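Home Journal Issues Authors Subscribe

3. Choosing which seedlings to keep

I'll admit we went into this part of the work with more optimism than method. The Clotum cross had given us 900 seedlings in plug trays, and every one of them looked like a winner to me in March. By the time they'd been through a full season in the open beds at Skirkotstead, I was a lot less sentimental (my co-author Sigita Mets never was, and she had the clippers).

We scored each plant for branching, leaf colour, mildew and what we ended up calling "manners", meaning whether it flopped over its neighbour after a heavy rain. I know that last one sounds loose. We did try stem angle and stem diameter first, and neither told us much that a walk down the row after a storm didn't! So manners it was, on a scale Sigita and I each filled in separately before we compared sheets. Where we disagreed by more than one step, we went back out together and argued it through beside the plant.

The first cull took us from 900 down to 400, nearly all of it mildew. The second was harder. Plenty of those 400 were perfectly decent shrubs that I'd have been happy to grow at home, but they looked too much like Lumard, the seed parent, to be worth carrying on. We kept 300 of them for a second winter in the ground with no mulch and no wrapping, and let the cold do some of the deciding.

Seventeen plants came through with good scores in both years. They weren't the ones I'd picked. My own favourite, a lovely dark-leaved thing at the end of row four, died back to the soil line and never recovered its shape. I've left its scores in the table because I think breeders tend to write up the survivors and quietly forget the rest, and then everyone wonders why their own trials look so grim.

One thing we'd do differently is the spacing. We planted tight to fit the beds, and the inside rows stayed damp well into the morning. Some of the mildew we blamed on the plants was probably ours. Rebane, the pollen parent, is known to sulk when it's crowded, so its offspring may have been judged more harshly than they deserved.

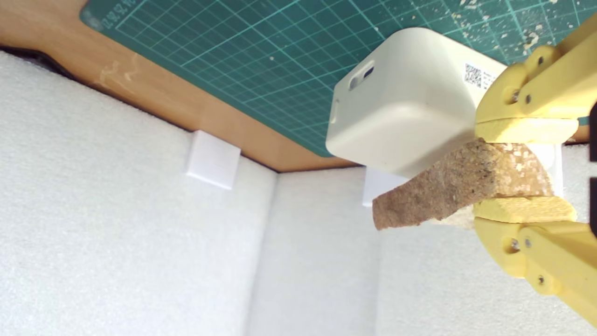 Figure 3. Cutting mat with its printed grid and ruler numbers, white foam panels alongside.

3.1 Rooting the selections

We took softwood cuttings from all seventeen in early summer, in plain perlite and peat under mist. Most rooted easily. Two were stubborn, and we've held them back from the next stage until we can work out whether it's the plant or our timing. My money's on the timing, but Sigita disagrees.

Related articles
- Powdery mildew scoring in crowded shrub beds
- Does mulch hide weak seedlings?
- Softwood or semi-ripe? Notes on cutting dates
- Keeping records of the plants you throw out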